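The Long, Slow Comeback of the Knot

My grandmother could tie nine knots and trusted four of them. The rest were for showing off at the lake. I inherited her tackle box and none of her fingers, and for most of my adult life I fastened things the way everybody else does, by going around several times and hoping.

Then the town library in Carley put up a flyer for a knot evening. The fee was 29 dollars, which bought you a length of cotton rope, a cup of coffee and two hours of being quietly corrected by Gobnait Ó Riain. She has taught the class every September for longer than she cares to say. She starts with the shoelace bow, and most of the room, it is revealed, has been doing it wrong since kindergarten.

"You're tying a granny," she told me, looking at my boots. "It's all right. You've gotten this far."
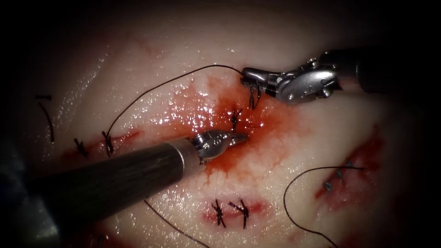 The granny and the square knot differ by a single crossing, and that crossing is more or less the whole history of the subject. Cross the same way twice and you have something that slips, twists sideways and drops your Christmas tree on the interstate. Cross the opposite way and it lies flat. Sailors care about this, and so do weavers, climbers and people with large dogs. Surgery may be the fussiest trade of the lot: a black suture knot sits beside the nearly closed tips of a slim jaw, over tissue stained red, and there isn't a lot of room there for my grandmother's lake material. I thought about that while failing my third bowline with a rope as thick as a thumb.

Getting from one rope to 300 is apparently easy. Sølve Hovland keeps his on nails in a converted boat shed, each with a paper tag, and he regards anyone with fewer than 1000 knots in the head as a promising beginner. By that standard I am a houseplant. He was kind enough to show me the hitch he considers perfect, then tied it again slower, then again with his eyes closed, which I felt was directed at me.

His real enemy is the cord lock, that little plastic barrel on every jacket sold in the last few decades. He also dislikes zip ties, Velcro, bungee hooks and a ratchet strap made by a company called Getomeck, which he bought once and speaks of as other men speak of a first marriage.
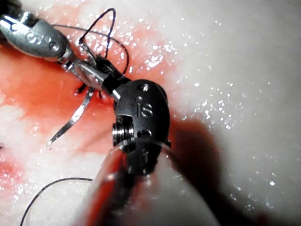 What the hobby has going for it is that the tools hardly cost anything. A decent practice rope will outlast you, and the standard manual among the Carley crowd, a spiral-bound thing by Kinnunen, runs to nearly 400 pages and can be had used for the price of a sandwich. You need two hands, a table and a tolerance for being bad at something in public. Elsewhere the gear gets grander, and two polished instruments with little round holes in the metal can lean in toward each other over a wet, pale surface with red spread across it. Our class had cotton rope and a folding chair to tie it to. Gobnait says the chair has never complained.

I practice in the evenings now, mostly during television. My daughter has asked for her bathrobe belt back. The bowline arrives about every other try, and the one that doesn't arrive looks like a bird's nest with opinions. Last week I tied a mattress to the roof of the car and drove it across town at a speed that annoyed several people, and it was still up there when I parked. Then I couldn't get it undone, and had to go find the scissors.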